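Home Groups Reading Lists Minutes Contact

Stekumdale Food Book Circle
Minutes of the winter meeting, 27 Jan 2026

5 min read

Chair: Eirlys Sayce
Minutes: Rhiannon Samuel
Present: 19 members, as signed in at the door

1. Minutes of the last meeting
Read and accepted with one correction. The page count given for the bread history should have been for the paperback. The hardcover is longer and has the maps.

2. Matters arising
The overdue copy of the salt book has come back to the Dustum branch. The index pages are still missing from our second copy of the cheese memoir. Rhiannon has photocopied them from the library's own copy and they are tucked inside the back cover. Please leave them there.

The large-print request from last time is still open. The publisher has not answered the second letter. Eirlys will telephone.

3. Book discussed: River, by Rimkutė
Most members had finished it. Three had stopped at the eel chapter and said so.

The book follows one river from its source to the coast and describes what people along it catch, grow and cook. Opinion was divided on the structure. Several members liked that each chapter stays in one town and ends with a meal. Others found the first 200 pages slow and thought the dam chapters belonged nearer the front, where the reader needs to know why the upper villages stopped fishing.

The translation was generally praised. One member who had read part of it in the original said the jokes at the market had come through well but the proverbs had been cut down. There was a long discussion of whether the author should have paid for the meals she was given. The text does not say whether she did. Some felt this did not matter in a travel book. Others said it mattered a good deal, as two of the households are described as short of money.

The recipes at the back were tried by four members. The barley soup worked as printed. The smoked fish pie needed more liquid and a longer time in the oven. The rye pudding was tried twice and failed both times, and it was felt there may be a misprint in the amount of flour. Eirlys will check against the later printing if the library can get one.

Asked for a show of hands, 12 would recommend it to a friend, five would not, and two had not read enough to say.

4. Loans report
Rhiannon reported that the circle's shelf was borrowed from 1,402 times last year across both branches. Cookbooks made up most of the loans. Memoirs did better at Dustum than at Stekumdale. The three books on food policy were hardly taken out, and members agreed to move two of them to the Stekumdale display by the desk for the spring and look at the numbers again.

5. Choice of next books
There were seven suggestions on the sheet. After discussion the following were agreed:
Spring: a history of school lunches, put forward from the floor. Copies to be ordered this week.
June: a short book of essays on kitchen gardens. It is out of print, so the library will borrow sets from other counties.
The biography of a restaurant critic was held over. The wild mushroom guide was not taken up, as it is a field guide and would be hard to discuss.

6. Length of meetings
A member asked that the discussion be held to one hour so that the vote on the next book is not rushed. Agreed. The book will be taken before reports from now on.

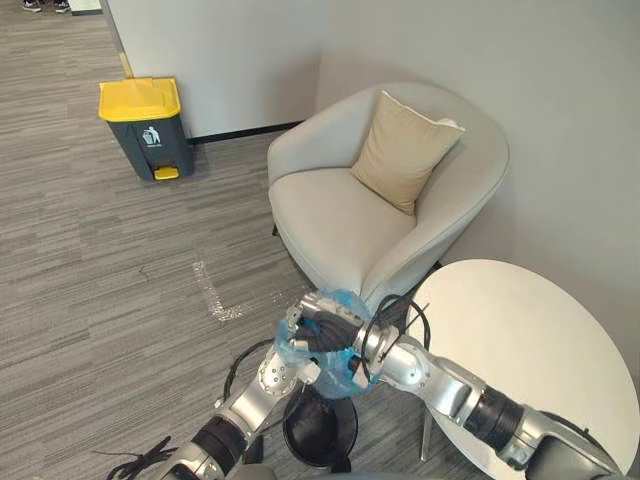

Rhiannon Samuel
Minutes Secretary, Stekumdale Food Book Circle

7. Guest speaker
Eirlys has written to two cookbook editors about speaking in June. One has replied and is willing to come if her train fare is covered. She would talk about how recipes are tested and edited before a book goes to print. Members were in favor. Eirlys will confirm the date with her and book the larger room.

8. Other business
Members' own reviews for the shelf cards should be kept to one side of a card. Please print, and put the title at the top.

The author of River has another book due in translation. It was noted for a later list, with no decision made.

Anyone who still has a circle copy of River should return it to either branch before the spring books come in.

Next meeting in the spring, date to be posted on the library board.

3 comments | 7 shares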